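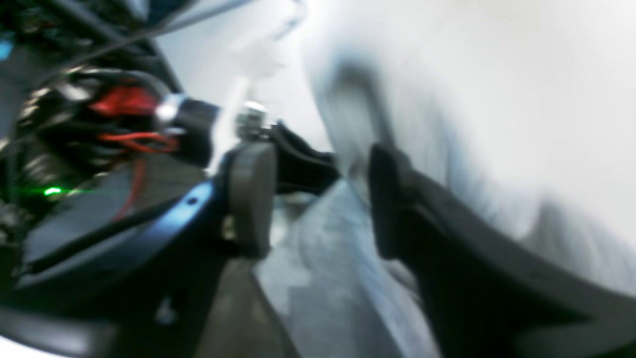
By the Trarkus travel desk
November | Kit for temple visits

Lemaline audio guide, Japanese temples edition

I have wanted something like this for years. I love old temples and I'm hopeless at reading the boards outside them, which tend to be either very short in English or very long in a kind of Japanese I can't begin to follow. The Lemaline is a little player you hang round your neck, loaded with 62 recordings on temples and shrines in and near Kyoto, Nara and Lake Biwa, and I spent most of a week with it on. I'd happily have spent another!

You pick a temple from the list and it starts you at the gate. The talk goes in the order you'd naturally walk: gate, main hall, side halls, garden if there is one. Each stop has a short version and a long one. I began with the short ones and by the second morning I was sitting on steps in the cold listening to the long ones twice, because they're so good on the things I never know. Why a hall faces the way it does. Who would have sat in which room, and which door they'd have come in by. There's a lovely one on sliding screens and how much of a painting you were meant to see from the floor (I'd been looking at them standing up all my life).

The voice is calm and a bit dry, and it leaves gaps. I can't tell you how much I enjoyed the gaps. My old Justus guide, which I was fond of, talked right through everything, bells included, and had a flute playing under the talk.
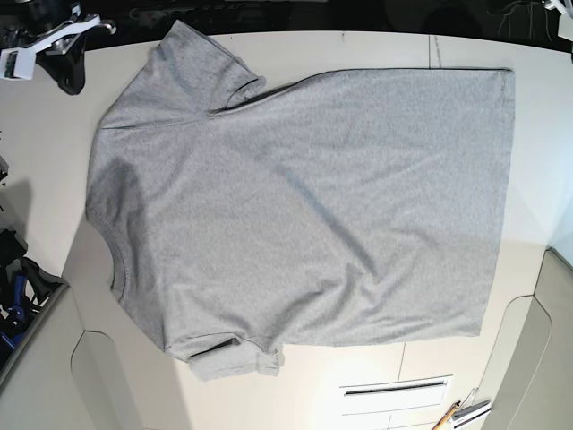
Place names are said slowly the first time and then at normal speed, so by the end of a visit I could ask for the next temple at a bus stop and be understood. The dates are given in our years as well as by era, and there's a family tree of the court you can bring up on the screen, though it's tiny and I needed my reading glasses.

Battery: I got 15 hours out of one charge, which did me two full days. It starts up quickly and remembers where you stopped. The buttons are proper buttons and you can work them in gloves. It also has one small earpiece in place of a pair of headphones, so you can still hear the gravel and the chanting.

Grumbles, then. The garden recordings are thinner than the hall ones, and at one hillside temple the route sent me up a flight of steps that was roped off, with no other way suggested. You can't search by name, only scroll. The neck cord is scratchy and I swapped mine for one off an old McIver whistle. And if you only have 30 minutes at a place, the short version still feels a touch long, so skip straight to the main hall.

It costs 21 pounds a week to hire, collected and handed back by post. I thought that very fair for what you get. I went back on the Thursday to a temple I've visited more times than I can remember, listened to the whole thing from gate to bell tower, and came out with four pages of notes. 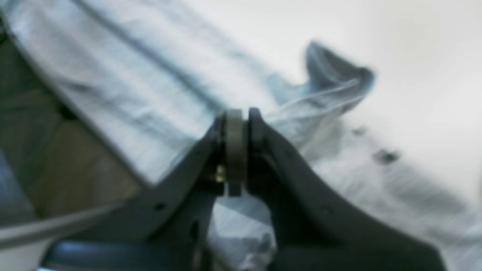
A round grey disc between two dark gripper fingers

Lemaline tell me a second set is coming, covering the mountain temples further south. I've already put my name down.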